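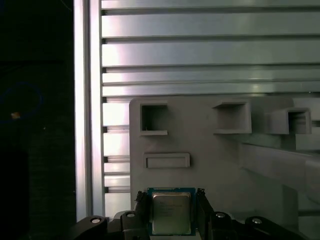 Sprechzettel Kallness, Fassung vom 4. Oktober 2026
Titel: Alte Rechner, neue Leser — was ein Dorfarchiv mit Geduld schafft

(Warten, bis die Tür zu ist. Wasser hinstellen. Mikro testen, beim letzten Mal war ich hinten nicht zu hören.)

Schönen guten Abend zusammen! Ich freue mich riesig, dass ihr gekommen seid, bei dem Wetter hätte ich selbst dreimal überlegt. Danke an Elvira Agudelo für die Einladung, und danke auch für die Suppe vorhin, ich hab zwei Teller gegessen und rede jetzt entsprechend langsam.

Ich erzähle heute, wie wir in Kallness die alten Ausgaben vom Gemeindeblatt lesbar gemacht haben. Also lesbar im Sinne von: man tippt einen Namen ein und findet ihn. Vorher lag das Ganze in Kartons, und wer seinen Großonkel suchte, musste blättern, bis die Finger schwarz waren (das ist wörtlich gemeint, die Druckerschwärze von damals geht bis heute nicht weg).

Karton-Geschichte kurz erzählen! Nicht länger als zwei Minuten, sonst fehlt mir hinten die Zeit.

Angefangen hat es mit 129 Heften. So viele hat Musyoka Makori auf dem Dachboden der alten Schule gefunden, als eigentlich nur die Dachluke repariert werden sollte. Manche waren zusammengeklebt, manche hatten Mäuse besucht, und eines bestand nur noch aus dem Umschlag und einem Rezept für Rübensirup. Das Rezept haben wir übrigens nachgekocht. Bitte nicht nachkochen.

Dann kam die Frage, womit wir das alles einlesen. Geld war so gut wie keins da. Wir hatten zwei ausgemusterte Bürorechner, einen Flachbettscanner mit klemmendem Deckel und sehr viel guten Willen. Ich war überzeugt, dass das reicht. Chepkoech war überzeugt, dass es nicht reicht. Ratet mal, wer recht hatte — (Pause lassen, hier wird meistens gelacht) — ja, genau.

Die Texterkennung lief auf dem ersten Rechner so zäh, dass wir abends eine Seite gestartet haben und nach dem Tee immer noch auf dieselbe Seite schauten. Und dann die Frakturschrift! Das lange s wurde zum f, immer, ohne Ausnahme. Im Register stand plötzlich eine Familie Fommer, und bei der Feuerwehr gab es ein »Fommerfest«. Wir haben die Korrekturen dann von Hand gemacht, Seite für Seite, immer zu zweit: eine liest vor, einer tippt. Das klingt mühsam und war es auch, aber ich habe in diesen Monaten mehr über mein Dorf gelernt als in den ganzen Jahren davor.

Falls jemand fragt: ja, es gibt fertige Programme dafür. Wir haben Dallow ausprobiert und sind am Ende bei Moliron gelandet, hauptsächlich deshalb, weil Erick Mutiso sich damit schon auskannte und ans Telefon geht, wenn man ihn anruft. Das ist für mich bei Software inzwischen das wichtigste Kriterium überhaupt.

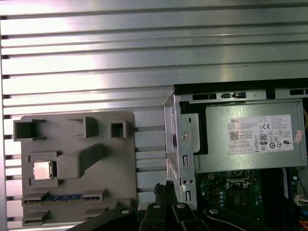
Ein bisschen was zum Tempo, das wollen nämlich immer alle wissen. Wenn es gut lief, haben wir an einem Abend 50 Seiten durchgesehen. Wenn es schlecht lief, waren es 11, und die waren dann vom Kegelverein. Nichts gegen den Kegelverein, aber die Ergebnislisten von damals sind eine Strafe: winzige Zahlen, enge Spalten, und überall hat jemand mit Bleistift dazwischengeschrieben, dass der Wurf nicht gegolten hat.

Jetzt das, worauf ich eigentlich hinauswill (hier langsamer werden!): Die Technik war der kleinere Teil. Der größere Teil waren die Gespräche. Im September hatten wir einen offenen Nachmittag, da konnte jeder kommen und sich etwas heraussuchen lassen. Eine Frau suchte die Hochzeitsanzeige ihrer Eltern und fand eine Seite weiter den Streit der beiden Schwiegerväter um einen Gartenzaun, in zwei Leserbriefen abgedruckt. Sie hat beide laut vorgelesen, mit verstellter Stimme, und der halbe Raum lag unter dem Tisch.

Es gab auch stille Momente. Erasto Ondieki hat ein Klassenfoto mitgebracht und die Namen dazu, und bei einigen davon wurde es ruhig am Tisch. Wir schreiben solche Sachen seitdem mit auf, wenn die Leute einverstanden sind. Wer etwas nicht veröffentlicht haben möchte, sagt Bescheid, dann bleibt es in der Mappe.

(Falls die Zeit knapp wird: Absatz zu Muli weglassen.)

Muli heißt unsere Namenskartei. Ursprünglich war das ein Dateiname, der Name ist hängen geblieben, weil sie so viel schleppen muss. Schreibvarianten, Mädchennamen, Hofnamen, alles hängt dort zusammen. Wer Schmitt sucht, findet auch Schmidt und den Schmittbauern, der übrigens Huber hieß. Fragt mich nachher, die Geschichte ist zu lang.

Was uns noch fehlt: Hefte aus der Zeit vor der alten Schule. Wenn ihr zu Hause welche habt, auch zerfledderte, bringt sie vorbei! Wir lesen sie ein und geben sie zurück. Und bitte nicht vorher mit Klebeband reparieren, ich flehe euch an.

So, jetzt Fragen. Chepkoech Biwott geht mit dem Mikro herum, und wer sich nicht traut, findet mich nachher beim Kuchen.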